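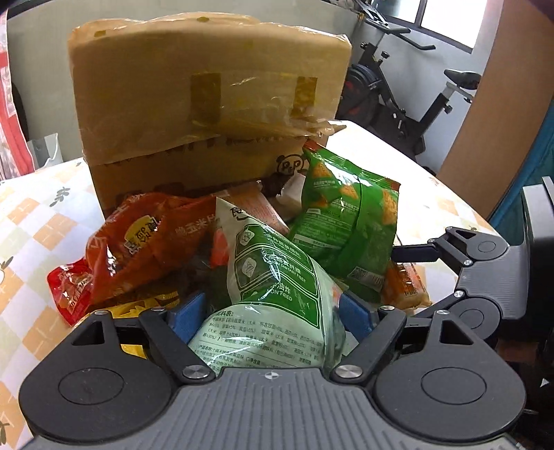 Packaged snacks on the sorting table, next to one of the big cardboard boxes.

Snack shelf sorting at Willthorpe
2022-06-08

The snack shelf at the Willthorpe reading room is being restocked for the summer. Snacks are going into boxes by kind, with chips and other crisp things kept apart from anything heavy that could crush them.

Several of the bags have Chinese labels. One green and white bag also says "NON FRIED" and "DIETARY FIBER" in English, and a bright green one has orange triangular chips printed on it. Ditte Mikkelsen is writing short English cards for the shelf, with the main ingredients and any nuts, milk or wheat. Bags without a card stay in the back cupboard until they have one.

The shelf went through 538 packages between January and the end of May. The plan for the summer is 800, to be split between Willthorpe and the Clirnstead branch. Clirnstead gets 2 boxes first, as its shelf is nearly bare.

If you are bringing snacks, please leave them sealed and check the date – anything with less than 7 weeks left should go straight to the front desk. Large family bags are fine. Chocolate is better saved for the fall, when the back room is cooler.

Drop-off is at the Ravance Street door during opening hours.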